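Firdale oval glass food boxes, after a summer and a winter of packed lunches

I resisted glass for years. My mother kept everything in old ice cream tubs, labelled in biro on masking tape, and you took your chances with whether you were defrosting stewed plums or gravy. I carried on the tradition quite happily until my curry-stained plastic tubs reached the point where even plain rice came out of them tasting faintly of last month, and my daughter (who is 15 and has opinions) refused to take any of them to school.

So last August I bought the Firdale set from Zabala, the big kitchen shop on the ring road, and I've used the boxes nearly every day since. I did mean to write this sooner, but I think it's better for the wait. Anybody can like a food box for a fortnight.

I'll start with the lids, as that's where every box I've ever owned has let me down. These clip down with flaps, and when new they were stiff enough that I had to lean on them with the heel of my hand. I nearly took them back! They eased after two or three weeks and now I can do them one-handed while holding the fridge open with my hip. I've carried soup in a rucksack, on a bus, next to a library book, and the library book is fine. The one time I had a leak was with a very thin dal, and I'm fairly sure I'd trapped a coriander stalk under the rim.

Cleaning is easy with one grumble. The groove on top of the lid holds on to washing-up water, so you tip the thing up thinking it's dry and get a dribble down your sleeve. I stand mine on edge in the rack now. There's a seal underneath that pulls out, and you do want to pull it out every so often, with the blunt end of a teaspoon and never a knife. I left mine for 7 weeks over the spring and I won't describe what I found, but it came up well with bicarb and an old toothbrush.

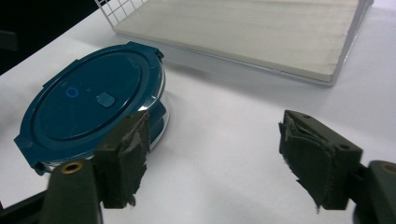

The oval box in teal, lid on.

The shape deserves a word. I chose oval mainly because I liked the look of it, and I'll admit it wastes a bit of room on the fridge shelf, where a square box would tuck up neatly against its neighbour. But there are no corners for a spoon to miss, and half a trout or a couple of jacket potatoes sit in it very nicely. A sandwich, on the other hand, is hopeless. You either cut it into odd shapes or squash it, and neither of us liked the result, so sandwiches still go in paper.

Weight is the other thing to think about. If you walk a long way to work, or you're packing for a small child, I'd look elsewhere. My brother-in-law Florencio Aguirre borrowed one for a fishing trip and returned it with the remark that he could have used it as an anchor. He then asked where I'd bought it, mind you.

For comparison, I had a Nillia box before this, which was lighter and cheaper, and the clips snapped off within the year. I also tried one from Cosivon, a lovely thing with a bamboo lid — very handsome on the table, no use whatever in a bag. I keep flour in it.

As for heating things up, I take the lid off and put a saucer over the top. The leaflet says you may leave the lid on with the clips undone, but I did that once with a tomato sauce and spent my lunch hour wiping down the office microwave. The glass comes out hot all over, so have a tea towel ready. I haven't tried the oven and can't tell you how it does there. Freezing has been no bother, as long as you leave a good gap at the top for soup.

I paid £25 for the set, which felt like a lot for something to keep leftovers in. I dropped one on the kitchen lino in the spring and it bounced, and I've decided not to repeat the experiment on the tiles. Spare lids can be ordered at the Zabala counter, though they took a fair while to come and I was sent the wrong size first.

Four stars from me. I'd have given the fifth for a shallower groove.

Reviewed 28 June 2026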